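4. Setting out and nesting the bowls

Read this section before you use the Lalteo bowl set for the first time. The set is made for family kitchens and for small groups, and most of the questions we receive are about stacking, so we explain it slowly.

4.1 Preparing the table

1. Choose a table where you can reach all the sides without stretching.
2. Put a cloth on it. A plain, dark cloth is best. With a pattern, the small bowls are difficult to find.
3. Pull the cloth flat with both hands. Folds make the bowls lean, and a leaning bowl can slide when you put something in it.
4. Wash all the pieces in warm water with a little soap, and dry them with a soft towel. Do this also when the set is new.

Note: Do not use the rough side of the sponge. It leaves fine lines on the inside of the bowls, and these lines hold color from tomato and from beet.

4.2 Laying out the pieces

5. Take the bowls out of the box one by one and place them on the cloth with the opening up.
6. Leave a space of two fingers between the pieces. You will need this space to take a bowl by the rim.
7. Put the cups at the back, where the sleeve will not touch them.

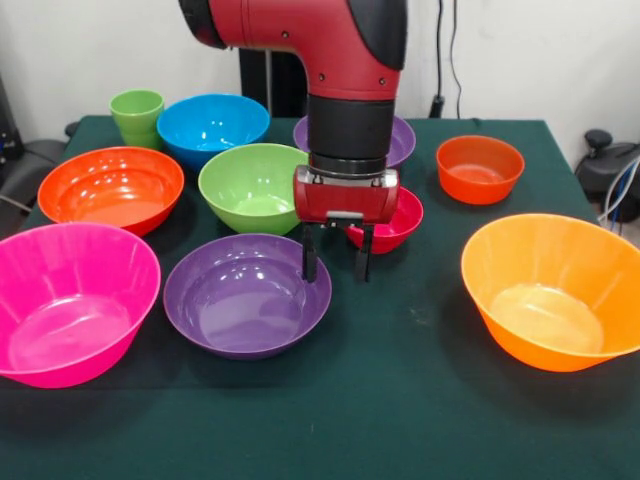 Color does not tell the size in this set. Please remember this, because many customers try to sort by color first and then the stack stays crooked. A bowl can be orange-red and large, and another can be orange-red and small, as on the green cloth here, where the large one is on the left and the small one is at the back right. Depth is also different from one bowl to the other. The lime-green bowl in the middle is deeper than most of its neighbors, while the bright blue bowl beside the cup is broad and rather shallow. Compare the rims first, and the depth after.

4.3 Finding the order

8. Look for the widest rim. This bowl will be the bottom of the stack. Put it to one side.
9. Look for the next widest, and continue until only the smallest is left.
10. If two bowls look equal, place one inside the other, very lightly. If it stops high on the rim, change them.
11. If they are still equal, the order of these two is free.

Caution: Never press a bowl down to make it fit. Air stays closed between the walls and the bowls can lock together. See 4.5 for how to open a locked stack.

4.4 Nesting

12. Take the bowl by the rim, with the thumb inside and the fingers outside.
13. Lift it straight up first, and only then move it to the side. If you drag it, the cloth comes also.

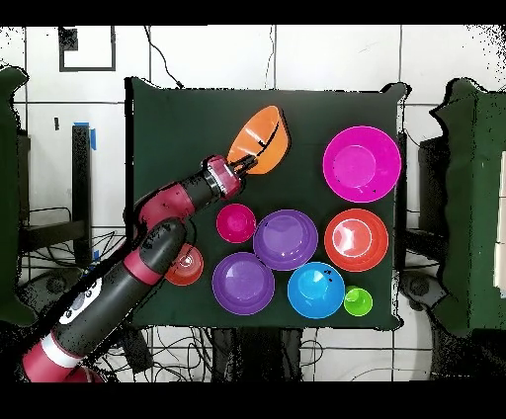 14. Hold the bowl above the stack, turn it level, and let it go down by its own weight.
15. Turn it a little to the left and to the right. It should move freely.
16. Repeat with the next bowl. The cups do not go inside the bowls; keep them beside the stack.

Note: If children are helping, give them the small bowls at the end. My colleague Loukia Politis uses it as a game with her group, and she asks the children to guess the next bowl before they touch it.

4.5 If two bowls are locked

17. Put cold water in the inner bowl and wait a few minutes.
18. Stand the outer bowl in warm water, not boiling.
19. Turn the inner bowl gently and lift. Do not use a knife or a spoon as a lever.

4.6 Storage

Keep the stack on a flat shelf, away from the oven and from direct sun. Do not put heavy things in the top bowl. For a missing or damaged piece, write to Skadari customer service, attention of Armelle Langlois, and give the order code 3027 together with the color and the width of the rim. Spare pieces are sent with the next delivery.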